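Tadhg Keane
I've now read three articles in a month telling me that blue light is why I sleep badly, and every one of them had a shopping link in it. So, a thread. Long one, sorry.

1/ I'm 52 and I've slept badly since college. I've bought the pillow. I've bought the other pillow. I own a sunrise alarm clock that my dog is afraid of. I'm exactly the customer these people want, and I'm getting tired of it.

2/ The pitch goes like this. Screens give off blue light, blue light tells your brain it's noon, your brain holds back the melatonin, you lie there at 2 a.m. thinking about your taxes. Buy tinted lenses. Problem solved by morning.

3/ Part of that is fair. Bright light in the evening can shift your body clock, and I'm not arguing with it. My question is how much of that comes out of a phone held at arm's length, compared with the kitchen ceiling light I stand under for an hour doing dishes.

4/ None of the articles mention the ceiling light. Can't sell you anything for a ceiling light except a dimmer, I guess.

5/ The ad that follows me everywhere is from an outfit called Cloda. "Fall asleep faster, 391 users agree." Agree with what? Compared to who? Did they ask the 391 before or after they'd paid?

6/ I wrote and asked. Got a very friendly email from a Femke Mulder saying the survey was "customer-led." I wrote back asking how many people got the survey in total. Answer: 648. So a good chunk of them either said no or didn't bother. That's not in the ad.

7/ To be fair to her, she did answer. I asked Parton the same thing about their night lenses back in May and I'm still waiting.

8/ And say you do sleep better with them. You put on the special glasses at nine, and you've told yourself the day is over. You probably stop answering email too. Was it the lens or was it the email?

9/ I tried it the cheap way. Two weeks with the tinted pair, two weeks with my plain old ones, same bedtime, wrote down in a notebook when I thought I fell asleep. Yes, I know that's a terrible measurement. It's still one more measurement than the article had.

10/ Difference between the two: 15 minutes. In favor of the plain ones. I don't believe that number either, before anyone gets excited. One bad night with a car alarm could do it.

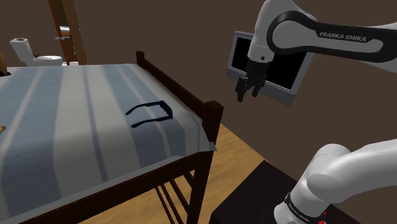

Sieglinde Tiedemann: Mine helped from the first night, and I don't much care whether it's placebo. I sleep, I'm happy. Why talk people out of something that works for them?

11/ Fine by me, Sieglinde, keep wearing them. I'm only annoyed when "it helped me" gets printed as "it's proven to help you" with a price next to it. If they cost five bucks I'd have kept my mouth shut. Cloda wants 100.

12/ What I'm doing now is dull. Lamp instead of the overhead after dinner, same wake-up time every day, no coffee past lunch. The coffee part has been miserable and I can't prove that's doing anything either. Will report back when I have another month in the notebook.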